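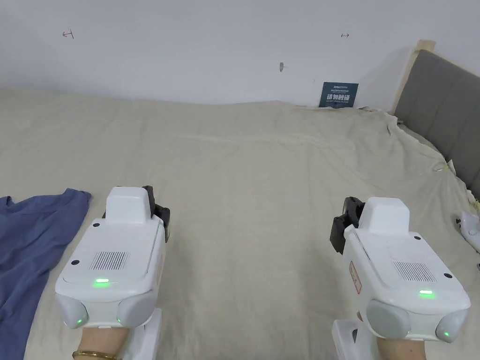 Wosteck teaches its folding robots with the people who already do the folding

Drollach, June – I've been running the linen and guest clothing side of Wosteck for long enough to have folded more shirts than I care to think about, so when our office asked who wanted to write the announcement for the new folding line, I said I'd do it, as long as I could write it the way I talk. They said yes. So hello, I'm Frauke Fuchs, and I have news from the laundry!

Wosteck is putting two folding robots to work at our Drollach site. They're called Leiva (the name covers the arms and the software together), and they'll take over a good share of the plain T-shirt and towel folding on the late shift. We wash for 28 guesthouses and small hotels, plus a couple of care homes, and the folding tables have been our bottleneck for years. On a busy day 800 pieces come through that need a fold done by hand. Anyone who has stood there at nine in the evening knows what that does to your shoulders.

What I really want to tell you about is how Leiva learns, as that part has changed our days the most so far. The robots are taught by us. You take a white gripper in each hand, squeeze the handle to open and close the jaws, and do the job with those in place of your fingers. Pick up the shirt, shake it out, lay it flat, fold it. The motion is recorded and goes to our partners at Stulel, who use it to train the arms. A bed makes a good work surface for this, by the way. Guests leave clothes on beds, the sheets wrinkle and slide about, and Leiva should be able to cope with that as well as with our nice flat tables.

My first go was terrible. I know how to fold a shirt in my sleep, but with grippers you have to think about where a collar is all over again, and I dropped the same sleeve over and over while Helmut Harms stood next to me laughing. Then it was his turn and I laughed – fair's fair. After a week or so it gets into your wrists and you stop noticing the things.

We have recorded 278 hours of folding up to now. All of it was done on paid time, at the normal hourly rate plus a training supplement, and taking part was up to each person. A few colleagues said no thanks and stayed on the presses, and that was fine too.

Now the question everyone in the canteen asked first: what about our jobs? Our site manager, Arne Grube, put the answer in writing before the first recording was made, and I asked him to repeat it for this release.

"No one at Drollach loses a position or hours over Leiva," he says. "We've turned customers away because we couldn't keep up with the folding. I'd like to stop doing that, and I'd like people to go home less worn out."

What does change is who does what. Bastian Hamann and I are moving into the new role of robot trainer, so we'll be recording, checking the results and telling Stulel when a fold looks sloppy (I'm told I'm strict). The late shift will end at 9 p.m. and no longer at 10. Mending, stain work and anything with buttons or lace stays with people. I've watched the arms try a blouse and I'm not worried.

Leiva is slower than we are, I should say. A practiced folder beats it easily on a T-shirt, and it still gets muddled when two things are tangled together. It goes on working through the pile, though, and that helps with the morning deliveries.

The arms start regular shifts at the end of June, on towels first and T-shirts after that. Customers don't need to do anything, and prices and pickup times stay the same. If you'd like to see the recording sessions or try the grippers yourself, you're very welcome – Eckhard Wunderlich at our front office is setting up visits for press and for other laundries. Afternoons are best, after the delivery vans are out.

Press contact: Eckhard Wunderlich, Wosteck, Drollach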